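Zuron hand-held gripper kit and the Ludo training method: a review

I have wanted to try teaching a robot arm by demonstration for years, and the thing that always stopped me was having to drive the arm by hand through every example. It's slow, it's awkward, and your own good instincts about how to hold something get lost on the way. The Zuron kit skips all of that. You hold the gripper yourself, squeeze the fingers shut on whatever you're working with, and the camera on top records what the fingers see. Then Ludo, the training software that comes with it, turns those recordings into a policy the arm can run.

I work out of a small workshop called Thammasiri, where we make printed paper goods and handle a lot of flat, floppy, annoying sheets. Flat things are hard for grippers (no edge to grab, everything slides), so that's where I started. Over the first stretch in February we recorded 153 demonstrations, all of them with sheets and boards, and I was having so much fun that I had to be told to stop for lunch.
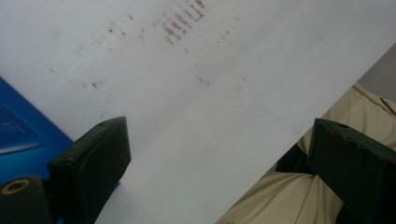
Gripper's-eye view of a marked white sheet, one finger on each side.

The first thing I want to praise is the camera angle. Both fingertips are always in view, low down, and the work sits right between them. That sounds like a small matter until you watch the playback. The policy never has to guess where its own fingers are, and neither do you when you're going back through clips deciding which to keep. I threw out a good number of early ones because I could see myself hesitating, and it was obvious every time!

The method is the clever part. Ludo doesn't store where your hand was in the room. It stores each movement relative to where the gripper was a moment earlier, and it predicts a short run of movements at once, carries out the first few, then looks again. So you can record while sitting down, standing up, or on the other side of the bench, and it all goes into the same pot. I tried training on seated clips only and then on a mix, with the same number of each, and the mixed policy was clearly steadier on the arm. It overshot less and it recovered better when a sheet shifted.

Training took 40 minutes on our one decent graphics card for the first usable version. The full set came to 2,182 short segments once Ludo had cut everything up, and the cutting is automatic, with a slider if you don't like where it splits.

Now the gripes, because I do have a few.

Plain pale surfaces are the weak spot.
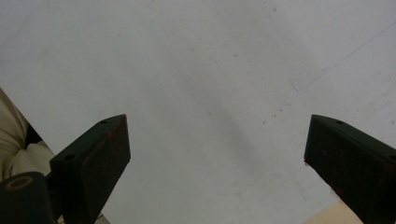

When there's little for the tracker to hold on to, the estimated path starts to wander, and a wandering path teaches the arm a wandering motion. Ludo flags the bad stretches in orange, which I love, but it flags them after you've finished recording, and by then you've put the sheet away and made a cup of tea. A beep while recording would fix it. What helped us was leaving more clutter around the edges of the work and moving slower at the start of each clip. The stray segments dropped off a lot after that.

The fingers are hard and a bit blunt at the tip. Fine for board, less fine for thin paper, where I kept wishing for something softer. Zustari sells slip-on pads that fit, and with those the arm's lift rate on single sheets went up enough that I now leave them on. You do need to record with the pads on as well. I mixed padded and bare clips once and got a policy that couldn't decide how hard to squeeze.

Weight is okay. My wrist lasted up to 2 hours before I wanted a break, and the trigger spring is on the stiff side. Setup was painless apart from the calibration step, where the manual skips a page of explanation and you have to work out for yourself that the fingers should be fully closed before you press start.

Would I buy it again? Yes, happily. If you already have an arm and a job that involves picking things up in slightly different ways each time, you can get from an open box to a working motion in a weekend, and I haven't been able to say that about anything else I've tried. I'm doing envelopes next, pads on, and I'll add a note here once I've got a decent batch recorded.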